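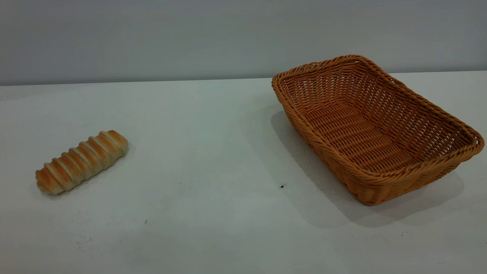 Forum > Kleinrobotik > Kaufberatung und Erfahrungen
Thema: Netdale Zweiarm-Kit im Test, taugt das für die Bäckereitheke?

kruemelkiste
19 Sep 2020

Moin zusammen,
wir haben eine kleine Bäckerei mit Café in Flinden und der Vertreter von Endora liegt mir seit April in den Ohren. Angeboten wird das Zweiarm-Kit von Netdale im Mietmodell: 500 Euro im Monat, Mindestlaufzeit 27 Monate, Einrichtung extra. Versprochen wird "selbstständiges Bestücken von Brotkörben". Im Prospekt sieht das natürlich toll aus. Hat das Ding jemand in echt laufen? Ich glaube dem Prospekt erst mal kein Wort.

achsfehler
Ich habe das Kit zur Probe hier, noch sieben Tage, dann geht es zurück oder auch nicht. Aufgabe ist die aus dem Prospekt, Brötchen vom Tisch nehmen und in den Korb legen. Weißer Tisch, graue Wand, ein Brötchen, ein Korb. Leichter kann man es einer Maschine kaum machen, und trotzdem traue ich mich nicht, "läuft" zu schreiben. Steht der Korb schräg statt quer, wird er auf einmal zögerlich. 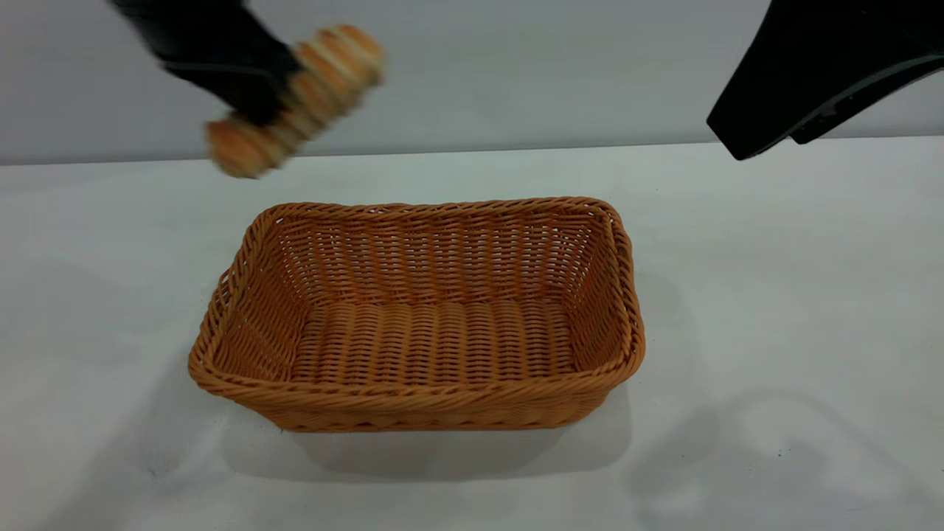 Linker Greifer mit Brötchen auf dem Weg, der rechte ist leer.

Tempo ist in Ordnung, da kann ich nicht meckern. Gefasst wird das Brötchen in der Mitte, das klappt bei länglicher Ware ganz ordentlich. Runde habe ich noch nicht probiert.

teigruhe
Und wofür zahle ich dann den zweiten Arm? Auf deinem Bild hängt der rechte in der Ecke und hält nichts. Das wäre mir für 500 im Monat zu wenig Arbeitsleistung.

achsfehler
@teigruhe: Berechtigt. Laut Anleitung soll der rechte den Korb heranholen oder Ware von der anderen Seite greifen. Bei mir greift meistens der, der näher dran ist. Mit einem Arm käme man bei so einem Aufbau wohl auch hin, nur verkauft Netdale das Kit nicht einarmig.

Cao
Finde ich zu streng. Ich hatte das Vorgängermodell und da war schon das Einlernen eine Qual. Zwei Arme lohnen sich, sobald man mehr macht als ein Brötchen von A nach B. Man kauft ja auch keinen Ofen und beurteilt ihn nach einem Toast.

teigruhe
Den Ofen kann ich aber ab dem ersten Tag voll machen. Beim Kit heißt es immer "sobald man mehr macht". Wer macht denn mehr? Zeig mir einen Laden, in dem das samstags um sieben durchläuft, wenn die Schlange bis zur Tür steht.

kruemelkiste
Genau das ist mein Punkt. Bei mir liegen 20 Sorten in der Theke, davon klebt die Hälfte und der Rest bröselt. Wie sieht es mit Druckstellen aus? Und sind die Greifer für Lebensmittel freigegeben? Der Vertreter wich da aus, "kann man nachrüsten".

achsfehler
Zur Freigabe habe ich in meinen Unterlagen nichts gefunden. Ich würde mir das schriftlich geben lassen, bevor irgendwas davon in die Nähe von verkaufter Ware kommt. Druckstellen: die Kraft kann man einstellen, aber nur global und nicht pro Sorte. Für ein Croissant würde ich meine Hand nicht ins Feuer legen.

Cao
Pro Sorte geht, du musst Profile anlegen. Steht im Menü unter Werkzeug.

achsfehler
Bei mir ist der Punkt ausgegraut. Kostet der extra?

Cao
Ja, war bei mir im größeren Paket. Hatte ich verdrängt.

teigruhe
Na also. Dann sind die 500 auch nur der Lockpreis.

kruemelkiste
Danke euch. Ich frage bei Endora nach drei Sachen: Freigabe schriftlich, Preis mit Profilen und ein Probelauf bei mir im Laden mit meiner Ware. Wenn sie beim Probelauf kneifen, hat sich das Thema erledigt. @achsfehler, kannst du vor der Rückgabe noch was Rundes testen? Kaisersemmel oder so.

achsfehler
Mach ich am Wochenende. Bericht kommt hier rein.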